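Part 2: Recording two-handed demos with hand-held grippers

If you did Part 1 you already have a pair of grippers that log finger width and pose. Now comes the fun bit - teaching with them! We'll use the power strip task from our Borkow runs, and the goal is a set of demos clean enough to train a policy on.

Put the strip down at a slant and change the angle between takes. Our first policy only ever saw it straight, and it fell apart the moment we turned the thing. Start every take with both grippers apart and the fingers pointing in toward the strip.
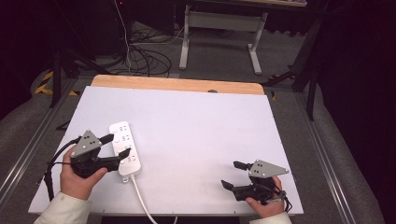

Both grippers over the board, power strip between them.

Start the log, wait 2 seconds, then move. That still stretch is how the Aidoo script lines up the two streams, so please don't skip it. Go slower than feels natural. I love how quickly your hands get used to this, but quick hands make blurry wrist video, and blurry video was behind most of the 19 takes we threw out.

Next, check the wrist view. You want the fingertips and the outlets in view together, because the policy has to learn where one sits relative to the other. Scrub through a few takes and look for moments when a finger hides the part you're about to touch. A finger over the middle of the strip is fine if you can still read the layout on either side of it.
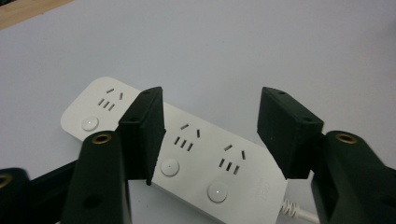
Kosmas Papadakis: We had good luck keeping the failed grasps where the person recovers. Took our success rate up more than doubling the clean demos did. Do you trim those?

We used to, and I've stopped! Keep them, but tag them "recovery" so you can train with and without. Our final set had 263 takes, recoveries included, and the policy trained on all of it was the first one that would back off and try again by itself. I must have replayed that rollout all evening.

Part 3 covers cutting the logs into training chunks.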